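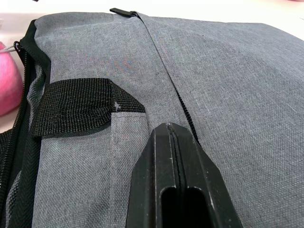 Last changed: May 13, 2019

Notebook – gazetteer cleanup, Sendard township entry

Went back over the Sendard page before it gets merged into the county file. Not happy with it.

The lead says Sendard is "the largest planned suburb in the valley." Largest by what? The builder's brochure says area, the old town website says households, and neither gives a year. Ivisine, next door, makes the same claim with the same adjectives. I've cut the sentence from both entries until somebody can show me a survey.

Population: the draft has 3000. That is a suspiciously round number for a place with a proper count behind it. Traced it to a road sign, and the sign seems to come from the developer's sales target. Marked as unsourced. Do not copy it into the table.

Neighborhoods: the draft lists 16, the planning map shows 12. Two of the extras are one street spelled two ways. Gurketti is listed as a neighborhood, but on the map it is a drainage basin with a walking path. The other one is a shopping plaza. Fourth still unexplained.

Distance to the county seat given as 22 miles. By road or straight line? Checked by road and got something close, so I'll let it stand with "by road" added.

Origin of the name Negussie Creek: the draft has a nice story about a surveyor. No source, and it shows up word for word on a real estate page. Out.

Climate paragraph looks lifted from the Ivisine entry, right down to the December fog. Could be true of both, they share a ridge – but I want a station record first.

To do: ask the library for the original plat, fix the boundary on the west side, reread the schools section (haven't touched it).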